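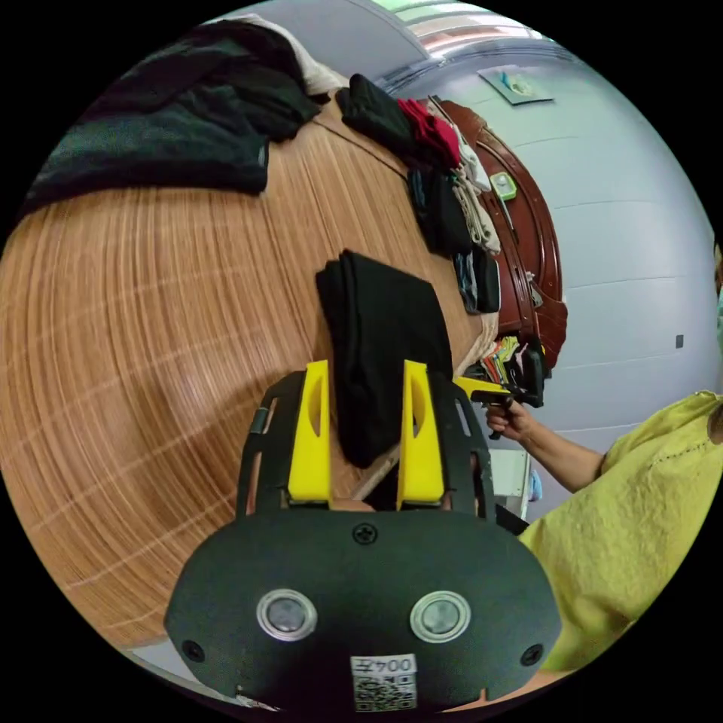

So I finally got back to poking at Hedville, the little farming-and-ghosts game I was obsessed with in college, and I have news for the four of you who still care about this stuff!

Last time I wrote about it I'd gotten as far as the sound folder and then gave up, mostly out of laziness. This time I started with the text. All the dialog sits in one big file, sorted by character, and if you open it in a plain text editor most of it is readable, with some junk symbols wherever the game is supposed to pause. I read the whole thing over two evenings with a pot of tea and a legal pad (yes, paper, don't start).

The mailman has 93 lines. I have played this game start to finish maybe a dozen times and I'd swear I've heard maybe half of those. Most of the rest are tied to weather, and one whole batch only plays if it's snowing and you're carrying a fish. I tested it. He compliments the fish.
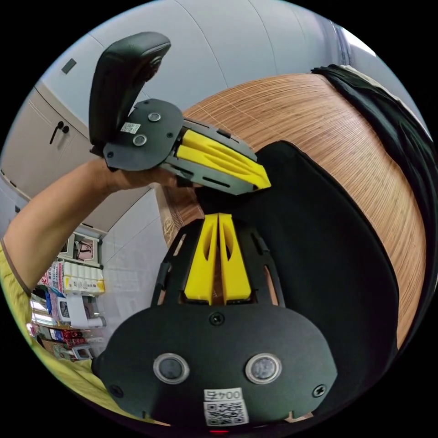
Then there's the character called Tranemari. She has a name, a birthday, a favorite food (pickled beets) and a full set of greetings for all four seasons, and she's nowhere in the finished game. Her lines mention a ferry, over and over. "The ferry's late again." "Ask me after the ferry." There's no ferry in Hedville, but there's that weird stub of a dock on the east side that goes nowhere, and I've wondered about that dock since I was nineteen.

I emailed Marisol Cárdenas about it, because she runs the old fan wiki and remembers everything. She wrote back in ten minutes with a scan from the printed manual, where the map has a dotted line going off the right edge of the page. I own that manual! I must have looked at that map a hundred times and figured it was a road.

So my guess is there was an island, and it got dropped pretty late, after the manual had gone to the printer. Marisol thinks it was dropped early and the map artist was working from an old sketch. We've been arguing about it since April and neither of us is budging.

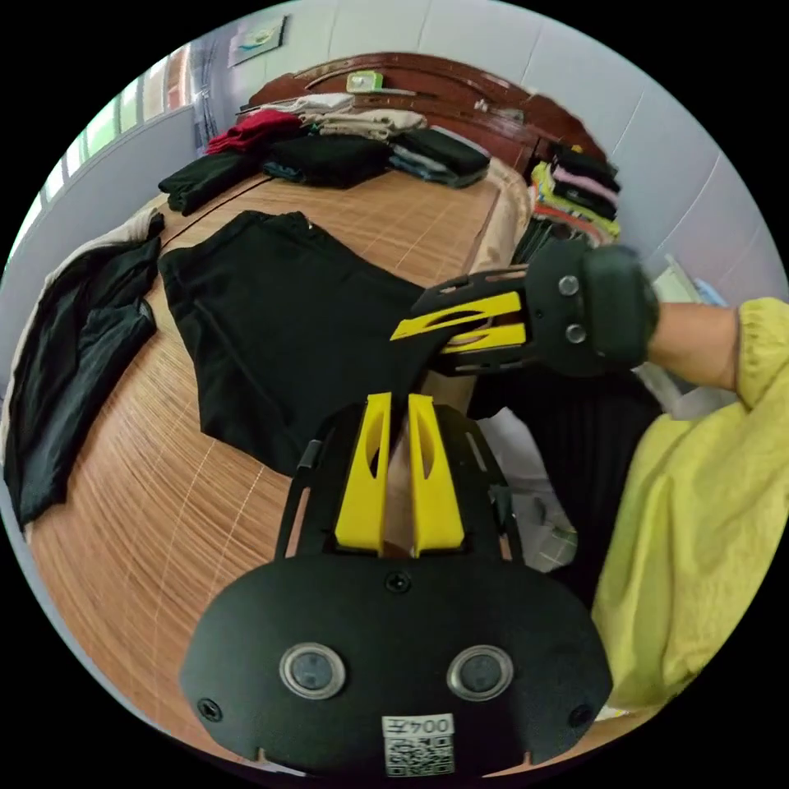
The other thing I wanted to mention is the seed shop. There's a price list in there with 40 items on it, and the shop only ever sells you 26 or so, depending on the year. Some of the extras are plain old leftovers like "test turnip" and "test turnip big." But a few have proper descriptions written out, including a night-blooming vine that was supposed to keep the ghosts off your porch. I would have planted so much of that.

If you want to try any of this yourself, make a copy of the game folder first. I didn't, and I managed to turn every sign in town into the word "beets." Reinstalling fixed it, but I lost a save I was kind of fond of.

Next up is the map data, which looks like a real headache. If anybody still has the demo disc, please email me, I'd love to know whether the dock is on it.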